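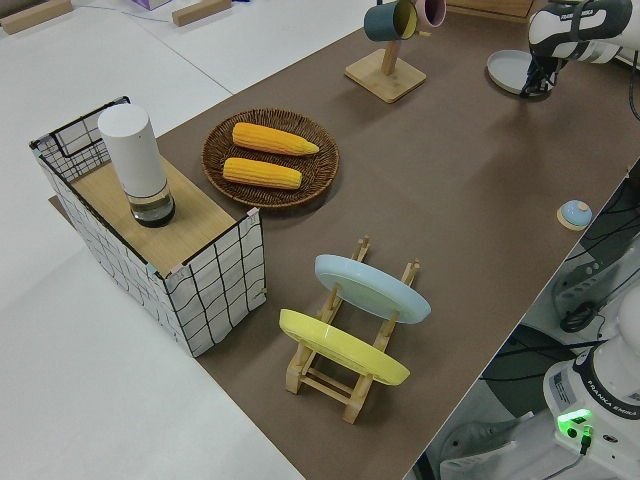
Grid basket, board across the top.

Wednesday, after lunch

Limescale, continued. The Omen clamp has been on the cold feed for 13 days and I said I would write something down before everyone made up their minds. Too late for that, going by the talk at the kettle this morning.

What the leaflet says: a pair of magnets round the pipe "reorganises" the minerals so that they stay in the water and don't stick to anything. No power, no salt, no upkeep. It also says results vary with local conditions, and I'd have put that in larger type.

What we did: two kettles, same model, same age, both descaled with citric acid until they looked new. Kettle A filled from the clamped tap. Kettle B filled from the tap in the corridor, which comes off the pipe before the clamp. Each one gets 1000 ml, boiled, left to cool, tipped out, and again. Same times of day as far as we could manage it. The tally sheet has a gap on the Monday of the first week. I don't believe anyone forgot to boil, I think someone forgot to tick, but I can't prove that and I'm leaving the gap in.

Hardness with the drop test: around 11 degrees at both taps. The leaflet says the clamp doesn't change hardness, so that reading settles nothing either way. Handy for them. A claim that can't show up in the one cheap test people own is a claim I'd like to see tested some other way.

Weights. Dried both kettles overnight with lids off, weighed on the parts balance. B had gained a little more than A. I was annoyed for a minute, then put A back on the balance without touching it otherwise and got a different reading, and the difference between the two readings was bigger than the difference between the kettles. So the balance can't see what we're asking it to see. Should have checked that before starting. The draught from the roller door doesn't help, and a kettle is an awkward thing to weigh anyway.

Looked inside with the torch. Both have a pale bloom on the base and a ring at the fill line. I'd call them the same. Showed them to people without saying which was which and got opinions, firmly held, in both directions.

The crockery claim is the other one. The Omen leaflet promises "spotless drying", and the Majimbun shop page goes further and says you can give up the tea towel. Spots on a plate depend on how it was rinsed, how it stands, how warm the room is and how closely you care to look. Pale plates hide them and dark ones show everything. I can't think of a way to do it with the plates we have that I would trust, and I'd rather leave it out than write down an impression and have it quoted back to me as a finding.
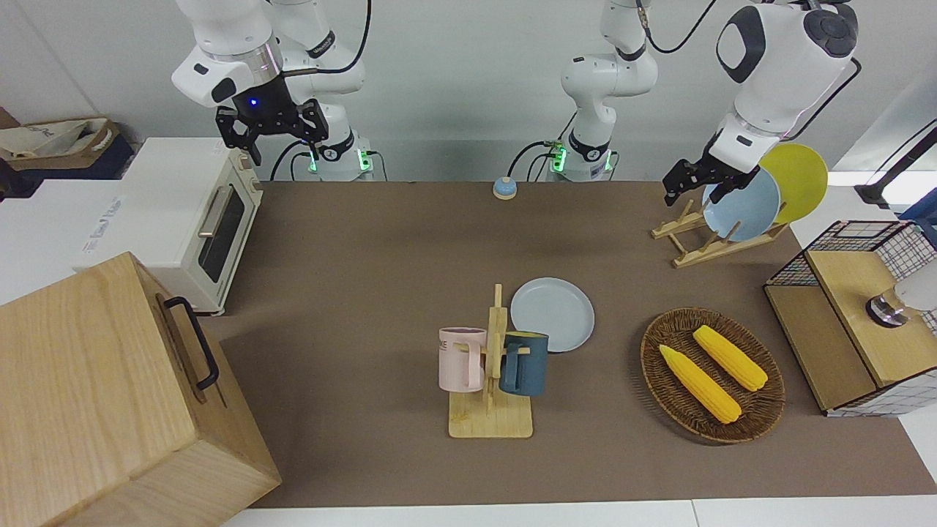 According to a note left on my bench, I am being unfair: the scale in A wipes off with a finger and the scale in B has to be scrubbed, the leaflet only ever promised softer scale, and weighing was the wrong test from the start.

Fair point on the weighing. On the softness I'm less sure. I tried it this afternoon and B wiped off as well, apart from the ring. But A had already been wiped by whoever wrote the note, so that comparison is gone. Please don't wipe the kettles.

Also, whoever does the wiping needs not to know which kettle it is. The labels are on the handles in marker. I'll move them underneath.

Next round:
Descale both again, photograph the bases dry before starting.
Swap the kettles over, in case one of them simply scales faster.
Glass slides from the Nindico box, hung inside on wire. They can be weighed on the small balance, indoors, away from the door. 11 slides left that aren't chipped.
Take the clamp off halfway and tell no one which day. Someone else will have to do that and keep the date in an envelope.

Vondik want to sell us the same idea with a coil and a mains plug for a good deal more money. I've told them we will wait. They sent a page of customer letters, all pleased. People who clamp a thing on their pipe have usually just descaled the kettle as well, and I'd like to know how many of them did.

Citric acid is nearly out. Put on the order.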